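Site visit report: Cirden, Skidville
Filed 2020-11-19 by Celeste Paredes, equipment planning

Purpose of the visit: to see a document and book handling cell at working scale before the Korkotum records office commits money to one. Edivaldo Trindade came along for the facilities side. We had put the visit off since July, when the first quote came in and the footprint on the drawing did not match the footprint in the text.

Cirden is a small integrator. They buy arms, fit grippers, write the task software and sell the result with a service contract. The mechanical work is subcontracted to Gajdoš, who also supply the mounting frames, and a frame is where our two quotes differ most. The first includes a welded base and a guard. The second assumes we bolt to our own bench and do our own risk assessment. Neither price can be compared with the other until that is settled.

The task we asked about is narrow. Returned volumes and bound reports come back to a table in no particular order. Someone picks each one up, finds the code, scans it and stands it in a holder for the shelving run. We wanted to know what an arm needs in the way of furniture, lighting and floor space to take over the pick and the filing, leaving the exceptions to staff.

On furniture, the advice was to spend less than we had planned. Our draft budget has a line for custom fixtures with machined slots. Cirden's view is that ordinary office furniture and off-the-shelf file holders are good enough for a trial, provided their positions are fixed and recorded. Trindade asked what happens when a cleaner moves a table. The answer was that the position check has to be run again, and that it should be written into the morning start-up and assigned to a person by name.

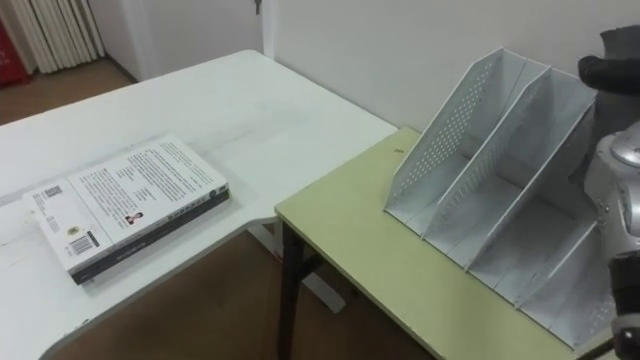

Thick paperbacks are the harder end of our stock. A thin report bends when gripped near one edge, but it is light. A thick one holds its shape and needs more opening at the fingers and more clearance in the slot. We should measure the thickest volume in each series before ordering any holders. The holder we use at Korkotum now is too narrow for the annual registers, and staff lay those flat on top, a habit an automated cell will not cope with.

Code position also matters. Publishers put the barcode wherever it fits, and our own labels have moved over the years. If the code faces down, the arm must turn the book or pass it over a second reader. The second reader is an option on both quotes. Turning costs cycle time and adds a way to drop things. My preference is to budget for the reader.

Lighting: glossy covers and pale tabletops both cause glare. Cirden recommends a matte surface or a mat, and a diffuse lamp on a fixed bracket. Neither is expensive. Both are missing from our draft.

Floor and power: Trindade's notes are attached separately. In summary, the reading room annex is acceptable for load, but the socket circuit is shared with the heating controls and he wants it split first. That work falls under building maintenance and should not be charged to the project. Allow 4 weeks for it.

Items to carry into the revised plan:

- Ask both suppliers to requote on the same basis, frame and guard listed as separate lines
- Delete custom fixtures, add standard holders and 2 spares
- Add matte surface and lamp
- Add second code reader
- Add spare gripper fingers, part of the wear items and not covered by the service contract
- Training for 2 operators, on site

Sample set: Cirden will run a feasibility test on our own material before we sign. The withdrawn stock list holds 451 volumes and we can lend from that without affecting readers. I will pull a mixed box, weighted toward the thick ones, and include several with damaged labels. Carriage is at our cost in both directions.

Open question: who owns the task software if the contract ends. The quote says "licensed for the life of the equipment" - I have asked for a definition of that in writing and will circulate the reply with the revised figures.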